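Workshop Neighbors Wanted: Shared Bench Residency at Stulum

Applications close 10/20/18

If you have ever tried to finish a project on your kitchen table while somebody else in the house was trying to eat dinner on it, then you already know why Stulum exists. We're a shared workshop in the old Alaoui Building, down by the river, and we are looking for new people to join our bench residency. It runs from the end of this year through June, and we would love to hear from you even if you aren't sure you're the right kind of person for it (most of the people who end up fitting in best write to us saying exactly that).

The residency is simple. You get your own bench, a locking cabinet, a key, and the use of the shared rooms at any hour you like. You get the woodshop, the metal corner, the sewing room with the good light, and the long assembly tables in the middle that everybody fights over in the nicest possible way. You also get the rest of us, which means somebody to hold the other end of the board, and somebody to tell you that yes, the blue one really is better than the green one.

Who are we looking for? People who make things, or mend them, or are somewhere in the middle of learning how. Over the years we have had a woman who restored accordions, a pair of sisters who built kites, a retired bus mechanic who wanted to learn upholstery and ended up redoing half the chairs in the building, and a great many people making shelves. We like shelves! You don't need a degree or a business or a website, and you don't need to sell what you make. If you do sell it, that's fine too, and Plustell, the little shop on the ground floor, is usually happy to take a few pieces on consignment.

What we ask is that you really use the place. A bench that sits under a sheet for months makes everyone a bit sad, and there is always somebody waiting who would have loved it. We would like you to be around a couple of times a week if your life allows it, and to come to the shared supper once a month, where we eat a lot of soup and talk over whatever needs talking over.

A word on materials, since it's the thing people write to us about most. You buy your own, but we keep a scrap store that anyone can take from, and it is much better than it sounds. There's lumber, fabric, hardware by the drawerful, and plenty of metal. If your work calls for a frame or a jig or a stand of some sort, come and have a rummage before you spend any money, and ask one of the regulars how to cut it square.

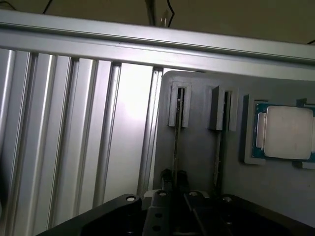
Ribbed and slotted aluminum, with a long rail across the top.

The cost is $100 a month, and that covers heat, power, and the coffee, which we take fairly seriously. There is a deposit of $50 for the key, and you get it back when you hand the key in. We know that $100 isn't a small amount for everybody, so we also have the Tollari Fund, which was set up by a former member who remembered what it was like to be short. It can pay for part or all of your bench fee, and it also gives each new resident up to $300 toward materials or a class. Please just tick the line on the form if you would like to be considered. You won't be asked to write an essay about your finances, and it makes no difference at all to whether we offer you a place.

In the spring we put on an open house, and residents are warmly invited to show something. It can be finished or half finished. Last time a man showed a canoe with no bottom and had a line of visitors at his table all afternoon, asking him things.

To apply, send us a letter of no more than 1,000 words (shorter is lovely) telling us what you'd like to work on, what tools you already know your way around, and what you hope to learn from the people next to you. Add a few photos of things you've made if you have them. Drawings are fine too, and so are photos of things that went wrong.

We'll write back to everyone, and we'll ask a good number of you to come by for a look around and a cup of that coffee. If you'd like to see the place before you apply, you're very welcome to do that as well. The building has an elevator, wide doors, and a ramp on the river side, and two of the benches can be raised and lowered. If there is something else that would make it easier for you to work here, mention it in your letter and we'll see what we can do.

Letters can be dropped through the slot at the Alaoui Building, marked "Bench Residency," or left at the counter in Plustell during shop hours.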